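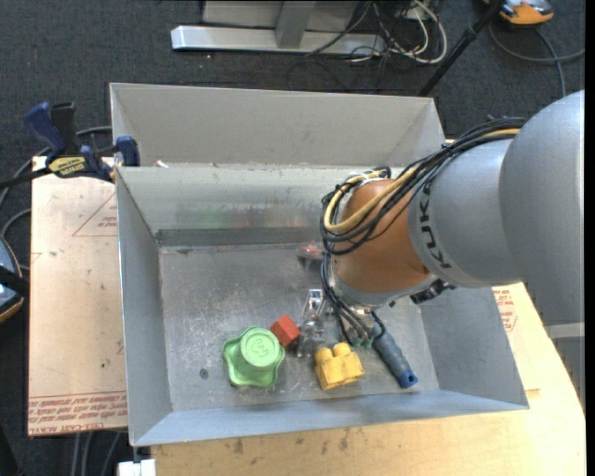

A KUKA arm above a gray metal bin holding a few colorful objects.

Brendell League: spring wrap-up and what changes for summer

The spring softball season finished with Ellevov on top of the table and Tehrani Field still standing, although left field is closed for reseeding until the first week of summer play. The summer schedule will be posted as soon as the city confirms the lights. In the meantime, most of what players and managers need to know is below.

Ellevov clinched first place in its next-to-last game, a 9-4 win over Zomska that was closer than the score suggests. Zomska led 4-3 after five innings and had two runners on with one out in the top of the sixth. A line drive to the shortstop turned into a double play when the runner on second had already started for third. Ellevov batted through the order in the bottom of the inning and scored six times, five of them after two were out. The last two runs came home on a ball that dropped between three fielders in shallow right, each of whom had called for it and then stopped.

Zomska finished second, one game back. The team was missing its regular catcher for most of the season and used four different players behind the plate. Passed balls were a problem early on, and opponents took advantage once word got around. By the last month it had settled down. Zomska allowed the fewest runs of any team over the final six games, and the infield in particular looked as good as any in the league.

Brendell Hardware, the defending champion, slipped to fourth. Three of its regular starters moved away over the winter, and the replacements took a while to learn where to stand. The bats were fine. Brendell Hardware scored 122 runs, more than anyone else in the league, and gave most of them back. Two games ended 17-16, one in each direction. The second of those lasted long enough that the final half inning was played with the timer on the lights already blinking.

Third place went to the Eastside team, which won five straight in the middle of the schedule and then lost four of its last five. The Eastside pitching staff is one person, and by the end of the season the arc was coming in flatter and shorter every week. The team is looking for a second pitcher for summer. Anyone interested can leave a name on the sheet at the concession window.

Playoffs

The spring playoffs were cut to a single weekend after two rainouts. Ellevov beat Brendell Hardware 11-7 in the first semifinal, and Zomska got past Eastside 6-5 in the second on a sacrifice fly in the bottom of the seventh. The throw beat the runner but was up the line, and the tag was late.

The final was a low-scoring game by the standards of this league. Ellevov scored twice in the first inning on a pair of doubles and a ground ball to the right side. Zomska got one back in the third and tied it in the fifth with a home run to left center, the only ball hit over that part of the fence all spring. It stayed 2-2 into extra innings.

Under the league rule, each extra inning starts with a runner on second. Zomska moved its runner to third with a ground ball in the top of the eighth but left him there on a pop-up and a fly ball to medium center. The runner bluffed on the catch and went back. In the bottom half, Ellevov's leadoff hitter bunted foul on the first pitch, which in our rules counts as a strike and not an out, and then singled up the middle. The runner scored standing up. Ellevov 3, Zomska 2.

It was the first spring title for Ellevov in its seventh season in the league. The trophy will be in the case at the recreation center as soon as the new plate is engraved.

Field work at Tehrani

Left field at Tehrani took a lot of water this spring. The low spot behind shortstop has been there for years, but this time it did not drain between games, and by the last month the grass in a wide strip had gone to mud. The city has regraded that section and put down seed. Please stay off it, including for warmups and for retrieving balls that go past the cones. Use the gate on the third base side and walk around.

The infield is open for practice in the evenings until 8:30. Teams should rake around the bases and the pitching area when they finish and put the drag mat back against the shed with the flat side in. The mat was left out overnight twice in the spring and one corner has started to come apart. A replacement costs $900, and the league would like to get at least another year out of the one we have.

The visitors' bench has been repaired and the loose section of backstop has been tied down. The scoreboard still does not show the second digit for the home team. A part has been ordered. Until it arrives, the scorekeeper will announce the score at the end of each half inning.

Changes for summer

Rosters. The summer roster limit goes up from 18 players to 20. The lock date stays the same, at the end of the third week of games. A player added after that has to sit out one game before playing. Teams may still borrow up to two players from another roster to avoid a forfeit. Borrowed players bat last and may not pitch.

Start times. First pitch for early games moves to 6:15. Late games start at 7:45 or when the early game is finished, whichever comes later. No new inning begins after 70 minutes in an early game. Late games have no time limit but must end when the lights go off, and the score goes back to the last full inning.

Bats. The list of approved bats has been updated. Umpires will check bats before the first game of the season and again before the playoffs. If a bat has no readable stamp, it cannot be used. This caught several players by surprise last year, so it is worth looking at yours now. Cracked or rattling bats are also out, whatever the stamp says.

Run rule. A game ends if a team is ahead by 15 or more after five innings. The spring rule was 20 after four, and it was used only once. Managers may agree to keep playing for fun if there is no game following, but the result is recorded at the point where the rule took effect.

Courtesy runners. One per inning, as before. The runner must be the last batter to have made an out. There were arguments over this in at least three games, most of them about who had made the last out, so scorekeepers on both sides are asked to compare books between innings.

Fees and registration

The team fee for summer is unchanged. Individual players pay $40 for the season, or $30 if they also played in spring. Fees are due before a player's first game. Payments can be made at the recreation center desk or given to your manager in an envelope with your name and team written on the front. Several spring envelopes came in without names, and it took some time to match them up.

Registration closes at 5 p.m. on the last weekday before the season starts. Players without a team can sign up as free agents and will be placed where there are openings. Right now, two teams need outfielders and one needs almost everything. Free agents who want to play with a friend should write both names on the form and turn the forms in together.

Umpires

The league needs at least two more umpires for the summer. Experience helps but is not required. There is a short training session at Tehrani before opening night, covering the strike mat, the infield fly, and dead ball territory along the first base fence. Umpires are paid per game at the end of each month. Current players may umpire games that do not involve their own team.

Lost and found

Left at the field this spring: two left-handed gloves, a navy jacket, one cleat, a stainless water bottle, and a set of keys on a green cord. All of it is in the box at the recreation center desk. Anything not claimed by opening night will be donated, apart from the keys, which will stay at the desk.

Rainout notices for summer will be posted by 4:30 on game days. If nothing has been posted by then, plan on playing.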